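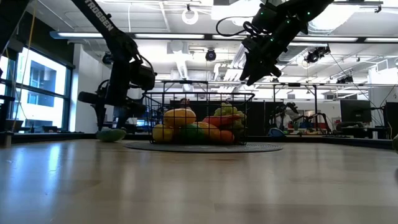
Pruvulia bringt den Drahtkorb zurück auf den Tisch: Camargo ab März im Handel

Offener Korb, runde Matte, fertig. Erste Auflage 700 Stück, davon 200 für Gemeinschaftsküchen in Lendham und Boddale reserviert

Lendham. Obst im Kühlschrank, Gemüse im Beutel, der Beutel ganz unten. Kennt man. Der Haushaltswarenhersteller Pruvulia stellt zum Frühjahr den Korb Camargo vor, einen rechteckigen Drahtkorb in Schwarz mit offenem Gitter, dazu eine runde Matte in Dunkelgrau. Beides zusammen als Set, beides auch einzeln zu haben. Verkaufsstart im März, zunächst in den beiden eigenen Läden in Lendham und Boddale und im Onlineshop, danach im Fachhandel.

Der Korb ist für den Tisch gedacht. Keine Aufhängung, keine zweite Etage, kein Deckel. Darüber wurde im Haus länger gestritten, es gab Muster mit Deckel und eins mit Rollen. Geblieben ist die einfache Form.

„Wir wollten etwas, in das man einfach reingreift“, sagt Asmaa Bennani, Produktleiterin bei Pruvulia. „Deckel auf, Deckel zu, das macht nach einer Woche kein Mensch mehr. Und was man nicht sieht, isst man nicht. Also Draht, dünn, und fertig war die Grundidee. Die Details haben dann doch noch anderthalb Jahre gedauert.“

2543 Antworten aus der Küche

Vor der Entwicklung hat Pruvulia die eigene Kundschaft befragt. 2543 Rückmeldungen kamen zusammen, per Karte im Paket und online. Die häufigste Klage: Vergessenes. Die Zitrone hinten im Fach, die Paprika mit der weichen Stelle, Trauben ganz unten unter allem anderen. Zweithäufigste Klage: Schalen, in denen sich am Boden Feuchtigkeit sammelt. An dritter Stelle, für das Team eher überraschend, das Geräusch. Draht auf Holz, morgens um sechs. Daher die Matte.

Viele Antworten waren ausführlich, manche mit Skizze. Eine Kundin aus Boddale schickte vier Seiten zur Frage, warum Bananen nicht zu Äpfeln gehören. Der Bogen hing lange in der Entwicklung an der Wand und ist, soweit möglich, in das Beiblatt eingeflossen, das jedem Korb beiligt.

Ausgewertet hat die Antworten Yaryna Zhuravel, bei Pruvulia zuständig für Material und Gebrauch. „Ich hatte mit Fragen zur Größe gerechnet. Kam auch, klar. Aber die meisten haben über ihre Gewohnheiten geschrieben. Wo der Einkauf landet, wer ihn wegräumt, wann zuletzt ausgemistet wurde. Daraus haben wir mehr gelernt als aus jeder Maßtabelle.“

Schweres zuerst, Trauben obendrauf

Das Beiblatt ist kurz gehalten, eine Seite, gefaltet. Die wichtigsten Hinweise vorab für die Redaktionen, Abdruck frei:

Große, feste Stücke nach unten. Paprika, Orangen, feste Äpfel. Sie halten den Rest in Position.

Trauben immer obenauf oder an die Seite, als ganze Rispe. Was drückt, platzt.

Zitronen dürfen nach unten, am besten in eine Ecke.

Vor dem Einräumen alles abtrocknen. Gewaschen wird besser erst vor dem Essen.

Einmal in der Woche komplett ausleeren, Korb abwischen, Matte ausschütteln, neu einräumen. Dauert keine fünf Minuten.

Tomaten nicht neben Gurken, Äpfel möglichst getrennt. Wer nur einen Korb hat: Reifes nach vorn und zuerst essen.

Kein Standplatz in der prallen Sonne, nicht direkt neben dem Herd.

Mischen erlaubt

Obst und Gemüse in einem Korb, darf man das? Bei der Umfrage gingen die Meinungen auseinander, und zwar deutlich. Bennani ist dafür, mit Einschränkungen. „Für zwei, drei Tage ist das völlig in Ordnung. Der Korb ist ja kein Lager. Der Korb ist für das, was jetzt dran ist.“ Gerade kleinere Haushalte hätten gar nicht den Platz für zwei Behälter. Im Beiblatt steht deshalb eine Mischung für die halbe Woche und eine für die ganze, Letztere ohne Gurke.
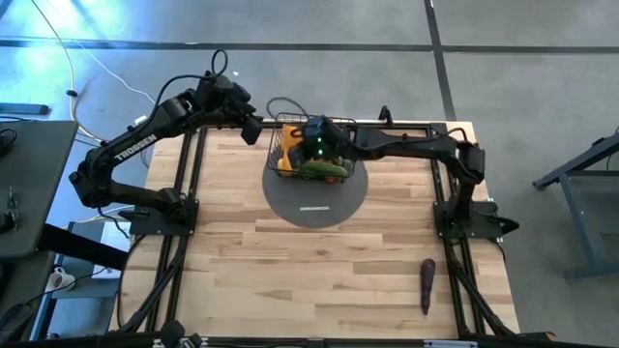 Langes Gemüse war im Test das eigentliche Problem. Runde Schalen schaffen das nicht, da steht immer ein Ende heraus oder alles andere rollt zur Seite. Die rechteckige Form kam genau aus dieser Ecke, und so wird auch eingeräumt: das lange Grüne in Gurkenform vorn am Draht entlang, der Rest dahinter. Die Matte darf dabei ruhig ein Stück unter dem Korb hervorschauen. Vorn bleibt so eine Ablage für das Stück, das gleich geschnitten wird. Zhuravel hat dafür Mattengrößen in Serie probiert, auch eckige. Die runde gewann knapp, und zwar weil sie auf dem Tisch nie schief aussieht, egal wie der Korb steht.

Heller Tisch, dunkler Korb

Bei der Farbe gab es kurz Diskussionen. Messing war im Gespräch, Weiß auch. In der Umfrage stand dann bei auffallend vielen Leuten ein heller Holztisch in der Küche, Massivholz, Leimholz, der alte Esstisch der Eltern. Dazu Schwarz. Obst und Gemüse bringen die Farbe ohnehin mit, Gelb, Orange, Rot, verschiedene Grüntöne. Weiß wurde zurückgestellt, kommt vielleicht im Herbst. Messing kommt nicht.

Wer einen geölten Tisch hat, sollte die Matte ab und zu anheben und das Holz darunter auslüften lassen. Gilt für jede Unterlage, wird gern vergessen. Auf lackierten Flächen weniger wichtig, dort reicht Abwischen. Krümel unter der Matte geben auf Dauer feine Kratzer — bitte ausschütteln, nicht wegreiben.

200 Körbe für Gemeinschaftsküchen

Aus der ersten Auflage von 700 Stück gehen 200 Sets nicht in den Verkauf. Sie sind für Gemeinschaftsküchen reserviert: Büros, Werkstätten, Wohngruppen, Schulküchen, Vereinsräume. Bewerben können sich Einrichtungen aus Lendham und Boddale, formlos, ein paar Sätze genügen. Wie viele Leute essen dort, wo soll der Korb stehen, wer füllt nach. Letzteres ist die wichtigste Frage, sagt Bennani. „Ein leerer Korb ist auch nur Draht.“

Die Sets werden kostenfrei abgegeben. Einzige Bitte: nach einigen Wochen eine kurze Rückmeldung, was gut lief und was liegen blieb. Pruvulia will die Ergebnisse im Sommer zusammenfasen und auf der eigenen Seite veröffentlichen, ohne Namen der Einrichtungen.

Im Vorfeld lief bereits ein kleiner Durchgang in sieben Küchen, darunter die eigene Teeküche in Lendham. Erfahrungen von dort: Zitrusfrüchte gehen nachmittags weg, Paprika erst dann, wenn ein Messer und ein Brett danebenliegen. Trauben sind bis zehn Uhr verschwunden. Gurke hält sich, solange sie keiner anschneidet. Und der Korb sollte mitten auf dem Tisch stehen oder hinten an der Kante, auf der Fensterbank wurde er schlicht übersehen.

Einräumen im Laden

Zum Verkaufsstart gibt es in beiden Läden einen Einräumtisch. Körbe, Matten, eine Kiste mit gemischtem Obst und Gemüse vom Markt, jeder kann ausprobieren, was hineinpasst. Yaryna Zhuravel ist am ersten Tag in Lendham dabei, am zweiten in Boddale, jeweils ab 10 Uhr. Fragen zu Lagerung, Druckstellen, Fruchtfliegen ausdrücklich willkommen. Zu Fruchtfliegen vorab: Korb leeren, alles durchsehen, Weiches raus, Draht heiß abwischen. Das Schälchen mit Essig hilft auch, ersetzt das Durchsehen aber nicht.

Wer den eigenen Korb mitbringt, egal welcher Marke, bekommt das Beiblatt auch so. Es liegt außerdem ab Verkaufsstart als Datei zum Ausdrucken auf der Webseite, vorerst nur auf Deutsch, eine ukrainische und eine französische Fassung sind in Arbeit.

Pflege und Ersatz

Korb: feuchtes Tuch, etwas Spülmittel, nachtrocknen, besonders an den Kreuzungspunkten im Gitter. Nicht in die Spülmaschine. Matte: kalt abspülen, flach hinlegen, nicht über die Heizung hängen, sie wellt sich sonst. Ersatzmatten sind einzeln bestellbar, der Korb wird bei Schäden am Gitter in der Werkstatt in Boddale gerichtet, solange es geht. Bitte vorher anrufen, die Werkstatt ist klein.

Preise werden zum Verkaufsstart mitgeteilt. Vorbestellungen über die Läden möglich, online noch nicht.

Über Pruvulia

Pruvulia stellt Haushaltswaren für Küche und Vorrat her, mit Sitz in Lendham und Werkstatt in Boddale. Zum Programm gehören Körbe, Matten, Vorratsdosen und Schneidbretter. Camargo ist die erste Serie, die komplett auf einer Kundenumfrage aufbaut.

Ansprechpartnerinnen für die Presse

Asmaa Bennani, Produktleitung, zu Serie, Handel und Verkaufsstart
Yaryna Zhuravel, Material und Gebrauch, zu Lagerung, Pflege und Beiblatt

Mustersets für Redaktionen auf Anfrage, solange der Vorrat reicht. Bewerbungen von Gemeinschaftsküchen bitte schriftlich an den Laden in Lendham, Stichwort Camargo. Abdruck frei, Beleg erbeten.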